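Home Projects Reports Partners Contact

Rirnum Home Handling Project
Progress report to the Surkar Fund, second reporting period
Submitted Friday, August 7, 2026
Prepared by Gülizar Saraç, project lead

1. Status

The project remains on budget. Collection of hand-held demonstrations is behind plan following the finger fault described in section 2. At the close of the period, 2764 demonstrations had been recorded at the Brundcombe sites and accepted into the training set. A further 65 have been withdrawn and will not be counted toward the target agreed in April.

2. Jaw pad fault

During a routine review of small-object sessions, the Brundcombe team reported that one pad on a hand-held gripper had begun to lift from its finger. The adhesive had let go at the tip, so the pad folded back under load and the object was held partly by bare plastic. Operators had compensated by squeezing harder. As a result, the recorded jaw opening no longer matched the true width of the object, and grasps on thin items were logged as closed when they were not.

The fault was first noticed when a metal clip slipped during a lift and struck the operator's hand. The operator received a minor scratch and no treatment was needed. The event was entered in the safety log the same day, and the tool was taken out of use until it could be examined.

Inspection of all 21 grippers in service found the same weakness in four of them. All four had been fitted with pads from a single delivery, bonded at our Öztürkmen workshop with an adhesive that had passed its use date. The stock check that should have caught this was not carried out. We accept responsibility for that omission.

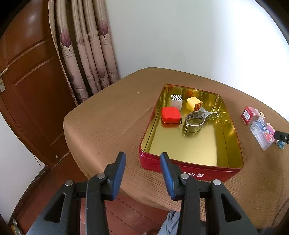
Work with small household objects in and around open containers has since resumed, using inspected tools only. This task group was the most affected by the fault. Reaching into a tin with raised sides requires the fingers to enter at an angle, and contact with the rim places a peeling load on the pad. Hard items such as tape measures and spring clips add to the difficulty, as a small loss of grip is enough to let them turn.

3. Corrective action

The four faulty tools have been rebuilt with new pads and returned to service. Each rebuilt finger was held under load for 35 minutes without movement of the pad. The expired adhesive has been destroyed, and use dates are now recorded when stock is received and again when it is issued.

Operators now press along the full length of both pads before each session and record the result on the session sheet. Any lifting, however slight, means the tool is set aside. Operators have also been told to stop if they find themselves using more force than usual.

Spring-loaded items remain permitted. They are to be handled low over the table, with the free hand kept clear.

4. Effect on schedule

Replacement of the withdrawn demonstrations will delay delivery of the small-object set by two weeks. The cost will be met from the existing repair line, and no additional funding is requested. Training runs that used the withdrawn material will be repeated, and the earlier results should not be cited.

5. Open items

The software check comparing jaw opening with motor-free finger position is still in testing. It currently flags too many sound grasps on soft objects and has not been released to the sites. The workshop has also asked for approval to change the pad fixing from adhesive alone to adhesive with a mechanical stop at the tip. A drawing will be sent to the Fund's technical officer before any change is made.

Contact: Rirnum Project Office, Brundcombe | © 2026 Rirnum. All rights reserved. | Back to top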